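Palley Workrooms, Edon Building
Desk lamps, cords and table tops: walk-round checklist with comments
Room 7, May

Checked by: Elli Oksanen
Comments read and signed off by: Ayanda Botha
Day: Wednesday, start 8:40 a.m.

Mark each line OK, FIX or N/A. If you mark FIX, write what is wrong and where it is. A line with nothing written next to it gets sent back.

1. Table tops

1.1 Surfaces clean, no sticky patches. OK
1.2 No chips or raised edges where a sleeve could catch. OK
Comment: Small chip on the underside of the second table, wall side. Same as last time, not worse.
1.3 Tables steady when leaned on. FIX
Comment: Front table rocks a little at the left. Foot screwed down half a turn and it is better, but the lock nut is missing. Need one from the stores cupboard.
1.4 Walkway between tables and door clear. OK

2. Desk lamp

2.1 Shade firmly attached, no cracks. OK
2.2 Bulb seated properly, correct type for the lamp. OK
Comment: LED, replaced over the winter. The spare is in the Gevis box on the shelf.
2.3 Gooseneck holds its position when bent. OK
Comment: Bent it low and left it for the whole walk-round. Still in place when I came back.
2.4 Switch on base works, clicks both ways. OK
2.5 Base sits flat and does not tip with the neck fully out. OK
Comment: It will tip if the neck is pulled out to the back. Keep the shade over the front of the base.
2.6 Shade not touching paper, fabric or anything soft. OK

Lamp checks are done with the lamp switched on. Leave it on for the length of section 3 and then feel the shade with the back of your hand. Warm is fine. If you have to pull your hand away, switch it off at the outlet, tag it and mark FIX under 2.2. Elli did this at 8:55 and the shade was barely warm.

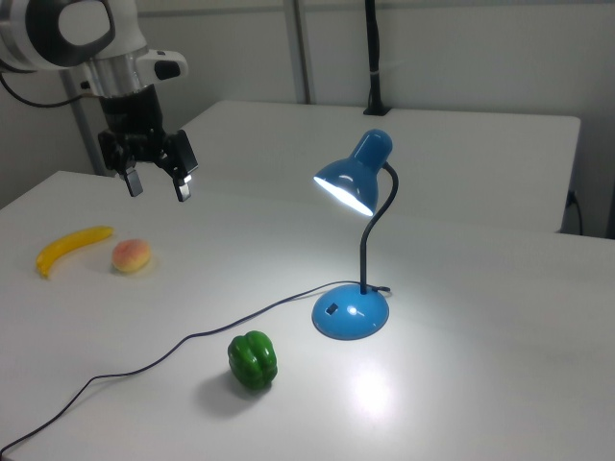 Cords are the part that gets marked OK too quickly. Follow each one with your fingers from the lamp or device all the way to the plug. A cord can look fine on top and be pinched flat underneath where it goes over a table edge.

3. Cords and outlets

3.1 No cuts, flat spots or tape on any cord. OK
3.2 Lamp cord routed away from where people work. FIX
Comment: The cord runs across the front of the table and off at the left corner. Anyone reaching over will snag it and take the lamp along. Move it to the back and clip it down.
3.3 Hanging cords held up off the floor. FIX
Comment: Black cord hanging at the right end of the rear table. Wants a hook or a tie on the table frame. I had no ties with me.
3.4 Plugs fully in, no scorch marks. OK
3.5 No power strip plugged into another power strip. OK
3.6 Outlet covers in place. OK

4. Loose items

4.1 Nothing stored under the lamp. OK
4.2 Small items not in use put away. FIX
Comment: Toy banana and peach left out on the table. They belong in the play food tub. Not a hazard on the table, but they roll, and the peach is the right size to step on.
4.3 No drinks or real food on the tables. OK
4.4 Stands on the rear table set well in from the front edge. OK

5. General

5.1 Room lights all working. OK
5.2 Extinguisher tag in date. OK
5.3 Stores key returned to hook 270. FIX
Comment: Not on the hook when I started. Found it in the door of the stores cupboard.

Summary of fixes

Lock nut for front table: job 1092, Elli
Reroute lamp cord and clip down: Elli, before the room is next used
Tie up hanging cord, rear table: ties on order from Hämäläinen, pack of 200
Play food back in tub: whoever opens up
Key: reminder to go on the cupboard door

Comments from sign-off (Ayanda Botha)

Agree with all of the above. On 3.2, please don't use tape as a stopgap. We had it on the cord in the next room and it left glue all over the table. If the clips aren't in by the time the room opens, unplug the lamp and put it on the shelf.

On 1.3, check the other feet while you are down there.

Line 2.5 should say which way the neck was pointing when it was tested. I will add that to the blank form.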